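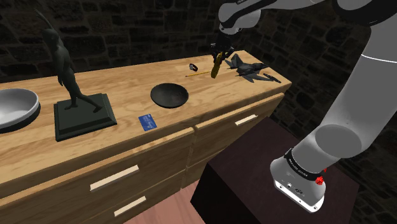 Nijs to open its simulation laboratory at Wullesdale for a day of manipulation demonstrations

WULLESDALE, September — Nijs, the robot software developer, will open its simulation laboratory at Wullesdale to customers, technical colleges and members of the public this month. Doors open at 10 am and the last session begins at 3.30 pm. Admission is free, but places must be booked.

The programme is built on Jeteline, the company's simulation package for single-arm manipulation. Jeteline combines a physics engine, a renderer and a task editor in one installation. It is used to test control software before that software is run on hardware.

Visitors will be taken through the laboratory in groups of 24. Each session lasts 50 minutes and has two parts. In the first, engineers will run tabletop handling tasks live on the main display and explain how each task is specified: the starting position of every object, the permitted contact forces and the condition under which the run is scored as complete. In the second, visitors may edit a task themselves at one of 8 workstations and run it against the same controller.

The demonstration tasks are set in furnished interiors. A typical task places the arm beside a wooden dresser and requires it to handle one item among several of differing shape and size, such as a bowl, a statue and a pencil. Wall, floor and furniture materials can be changed between runs, as can the level and direction of the light.

"A controller that performs well on a bare grey table has been tested on a bare grey table," said Wouter Lambrechts, head of simulation at Nijs. "Our customers work in rooms with poor lighting and furniture in them. We will run the tasks in front of visitors without editing the results, and runs that fail will be shown in the same way as runs that succeed."

The object library supplied with the current release of Jeteline holds 971 models. Each has a visual mesh, a simplified collision mesh and values for mass and friction. Library models may be scaled, and customers may import their own under the same format.

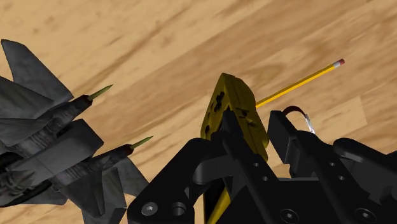

Camera placement will be covered in a separate 20-minute talk, given at 11.15 am and repeated at 2 pm. Jeteline renders fixed room views and a wrist view from the same run, and the talk will compare what each contributes to a grasp estimate. The wrist view gives close detail at the fingers, but the gripper itself takes up much of the available picture. In one of the views to be discussed, black finger plates and brackets fill most of the lower half, hiding the lower portion of a yellow object, while a pencil beyond it remains visible as far as its pink eraser. A grey toy jet at the left is only partly in view. Lambrechts will describe how partial views of this kind are handled in the pose estimator — and where the present method still gives poor results.

The laboratory was fitted out with support from Skavmont, which supplies the computing equipment on site. Skavmont engineers will be present throughout the day to answer questions on hardware sizing, power consumption and cooling. In the configuration used for the open day, the installation can complete 2000 simulated task runs overnight.

Technical colleges may reserve a complete session for one group. Teaching staff who do so will receive the task files used on the day, together with a worksheet on contact modelling suitable for second-year students. A Jeteline licence is not required to read the task files, which are plain text.

The laboratory is on the ground floor and has step-free access. Parking is available at the north entrance. Bookings can be made through the Nijs website or at the Wullesdale reception desk, and should state any access requirements and the preferred session time.

About Nijs

Nijs develops simulation and control software for robot arms used in handling, sorting and laboratory work. Its products include the Jeteline simulation package and associated training courses.

Press contact: Nijs press office, Wullesdale. Interviews with Wouter Lambrechts can be arranged on the day between sessions.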